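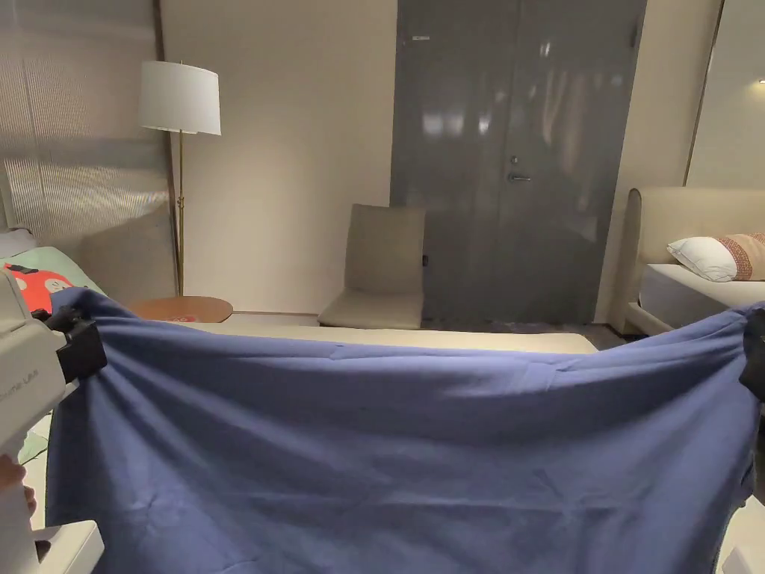

Print this page | E-mail this page | 14 shares

Turside Laundry Service to Open Second Collection Point in Bromley

8 January 2022

Turside, the family-run wash and fold service, is very pleased to announce that it will open a second collection point in Bromley this April, after a year in which more households than ever have handed over their sheets, towels and duvet covers and got a bit of their weekend back.

The new counter will share a shopfront with Fikow, the shoe and bag menders, so customers will be able to leave a week's bedding and a pair of worn heels in one visit (and, we rather hope, stop for a chat while they are at it). It will open from early morning until the evening, with a late hatch for people coming home off the train.

Turside began with 2 washing machines in a back kitchen and now looks after 156 regular households, along with a handful of guest houses and a nursery that gets through a quite remarkable number of cot sheets. Everything will still be washed, pressed and folded at the main laundry, and bags left at the new counter before noon will be ready the following afternoon.

The fitting out is being done by Ogundipe, the local joinery firm that built the shelves at our first shop, and we could not be happier to have them back. There will be a proper bench by the window this time, which a good many of you have asked for over the years.

Prices stay as they are until the summer. Anyone who signs up for a regular weekly bag before the opening will have their first one done free of charge, and existing customers can move to the new counter at any time by letting us know at the till, with no forms to fill in.

We would like to thank all our customers for their patience and kindness, and for the many cards that arrived over Christmas. They are all still up behind the counter.

51 people liked this | 2 comments

Sign up to our newsletter for local business news. By using this site you agree to our use of cookies. Accept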